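The basket that fixed my ironing pile (and other joys of a spare room sort-out)

I have been itching to write this one up, because I've finally got the spare room into a state where I can walk across it without turning sideways, and most of the credit goes to a basket. A green one! I know how that sounds. Bear with me.

For those who are new, we moved to Brinilden in September and the spare room was where everything went that didn't have a home. Boxes of chargers, the good towels, the bad towels, a bag of coat hangers, two lamps with no shades. I'd open the door, drop something just inside, and shut it again. This went on for months.

What got me going was the T-shirts. I have far too many of them, mostly with something daft printed on the front, and I love them all. The trouble was that they lived in a chest of drawers on the landing, in stacks, and every time I wanted one from the bottom the whole stack came up with it. By the end of a week the drawer looked as if somebody had been burgled by a very fussy thief. So I decided the T-shirts were coming out of the drawer and going into baskets on open shelves, and that while I was at it I'd do the whole room.

First job was a proper surface to work on. I cannot fold on a bed. I've tried it for years and the mattress dips, the sleeves slide about and my back complains by the third pillowcase. A table at a sensible height makes such a difference that I'm cross with myself for not doing it sooner. Pale wood grain is lovely for it too, as you can see every bit of fluff and every stray thread, and it bounces the light about on a grey afternoon. 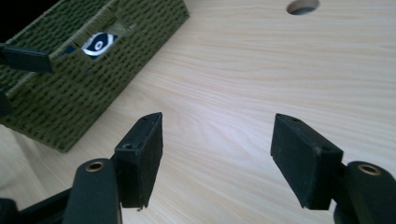
Anyway, back to the folding. I clear the table completely, wipe it down, and then bring things over one category at a time. I used to tip the lot out in one great heap because all the books tell you to, and I'm sure it works for people with more stamina than me. I got overwhelmed every single time, made a cup of tea and came back to find the heap had somehow grown. One category, one basket, done, next. If all you manage in an evening is socks, then the socks are sorted and you can go and watch telly.

The baskets are from Olivares, a little homeware shop on the corner by the old post office, and I went in for one and came out with four. They're olive green (which makes me laugh, given the name over the door) with a woven, knobbly sort of texture, and they have handle slots cut into the sides. Do not underestimate a handle slot. My last lot had no handles at all and I was forever hugging them down the stairs with my chin on the washing. They cost 9 pounds each, and I'd measured my shelves beforehand for once in my life, so they went straight in with a bit of room to spare. My shelves are 35 centimetres deep, in case you have the same ones and are wondering.

I did look at the big storage boxes in Drilstead first, the ones with clip-on lids. They're cheaper and I'm sure they'd be brilliant in a loft. But I know myself, and if there's a lid I won't lift it. I'll put the clean things on top of the lid and tell myself I'll deal with them tomorrow. An open basket gives me no excuse.

Now, the T-shirt fold. I've had a few messages about this since I mentioned it last time, so I'll go through it properly.

Lay the shirt face down and smooth it out with the flat of your hand. Fold one side in towards the middle, sleeve and all, then turn the sleeve back on itself so it lies flat. Do the same on the other side so you have a long strip. Bring the hem up towards the collar, stopping a little short, then fold once or twice more depending on how deep your basket is. Turn it over and the print should be sitting on the front, looking up at you. That's the part I'm really pleased with - I can tell which shirt it is without unfolding anything.

My favourites go in last so they end up on top. The fishbone one is the absolute best of them, dark navy with the bones in white, and it makes me smile whenever I spot it.

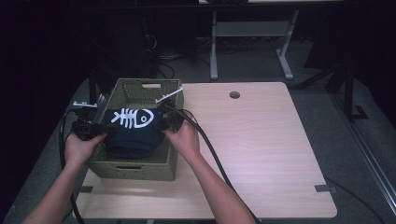 The fish skeleton print, folded with the bones showing.

Some things I've learned along the way. Don't overfill. It's so tempting to squash one more in, but then you're back to the drawer problem, only in a nicer container. Thick jumpers do better on a shelf by themselves. Anything that wants ironing gets its own basket and is not allowed to mix with the rest, and when that basket is full I iron, even if I don't fancy it. I've kept that up for five weeks now, which is a personal record by about four and a half.

I also had a big clear-out of paper. Old instruction leaflets, takeaway menus from our last flat in Clidemdale, a phone bill for a phone I don't remember owning. I took up to 800 sheets to the recycling, going by the packs it filled, and I haven't missed any of it. The nicer cards and the children's drawings I kept, in a flat folder that slides in behind the shelves.

Still to do: cables. Oh, the cables. I keep everything that has a plug on the end in case it belongs to something important, and I've got far more of them than I have things to plug in. I've seen people wind each one up and pop it in a cardboard tube with a label on, so I've started saving tubes. If you have a better way I'd love to hear it, as the tubes are piling up quicker than I expected and they look terrible.

After that it's curtains. I've got my eye on a mustardy fabric that I think would look wonderful next to the green, and I'm going back to the shop for a swatch as soon as I've measured the window. I've already lost the tape measure, so it may be a while.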